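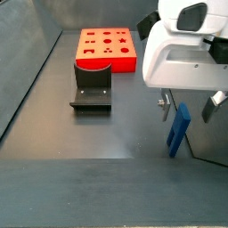 4 min read

Official Remembrance Statements After the Drotby Mill Fire: A Content Study

Student project report, final version
Jan 30, 2020

1. Background

The fire at the Drotby textile mill killed 31 workers and two members of the town fire company. Each year in March, on the anniversary, elected officials in the county release written statements. Some are read aloud at the mill site and some appear only on office websites or in the local paper. This project looked at what those statements say, how long they are, and whether the wording differs by type of office.

The topic was chosen after a class unit on public speech. Most of the published work we found deals with national events and national figures. Small-town remembrance has been covered less, and the Drotby statements had not been collected in one place before.

2. Research questions

The project asked the following. Do statements from local offices name individual victims more often than statements from state offices? How often does a statement mention a current bill, budget item or election? Has the language changed over the period for which records exist?

3. Sources

The collection holds 210 statements. The largest part came from the Skurkby County clerk's office, which keeps press releases in dated folders. The rest came from the microfilm of the weekly paper at the Menzies Library and from archived web pages. Statements by private groups, churches and the mill's former owners were left out. So were social media posts, with one exception: a post was kept if it repeated the full text of a signed release.

Duplicates were a problem in the early years. The paper often printed a release in shortened form, and it was not always clear which version came first. When two versions existed, the longer one was used and the shorter one was noted in the log.

4. Method

All statements were typed or scanned to plain text and loaded into Skuvalico, the text coding program licensed by our department. Each statement was coded for office type, word count, named victims, mention of first responders, mention of safety rules, religious language, and mention of current politics. Office type had 3 values: town, county and state.

Two coders worked separately on a test set of 45 statements. Agreement was high for named victims and first responders. It was poor for current politics. The first code book defined this as "any mention of government action," and one coder counted thank-you lines to the road department while the other did not. The definition was narrowed to pending bills, budgets and candidates, and the test set was coded again before the full set was started.

Scanned text from the microfilm needed hand correction. Hyphenated line breaks were joined. Spelling errors in the originals were left alone, except in names, where they would have affected the search.

5. Results

Town statements were the shortest group and the most specific. They were more likely than the others to name victims, and they often gave street names or the shift a person worked. County statements followed a fixed form - a sentence on the event, a sentence on the fire company, a closing line of sympathy. In several runs of years the county text was the same apart from the date.

State statements were longer and rarely named anyone who died. They used "heroes" and "sacrifice" more often, mainly for the fire company and much less often for the mill workers. They were also the only group in which mention of pending bills was common. These mentions clustered in years when a workplace safety bill was before the legislature.

Change over time was weaker than expected. Religious language stayed nearly level in all groups. Named victims fell in the middle years and rose again after the town put up its granite marker, which lists the names in full. Officials may have been reading from it, but the records do not show this.

6. Limits

The state set has gaps. Two offices did not keep releases from before they had websites, and our requests to them were not answered by the project deadline. Spoken remarks were not covered unless a text was handed out. The coding for religious language also treats "prayers" as a single category, so a stock phrase and a full prayer count the same.

Party was recorded but not tested. Too many town offices are nonpartisan for the comparison to mean much.

7. Further work

The log and code book have been left with the department along with the plain text files. A follow-up could add the remarks by union officers, which the Menzies Library holds on cassette. Those tapes have not been transcribed, and the library asks that they be played on site.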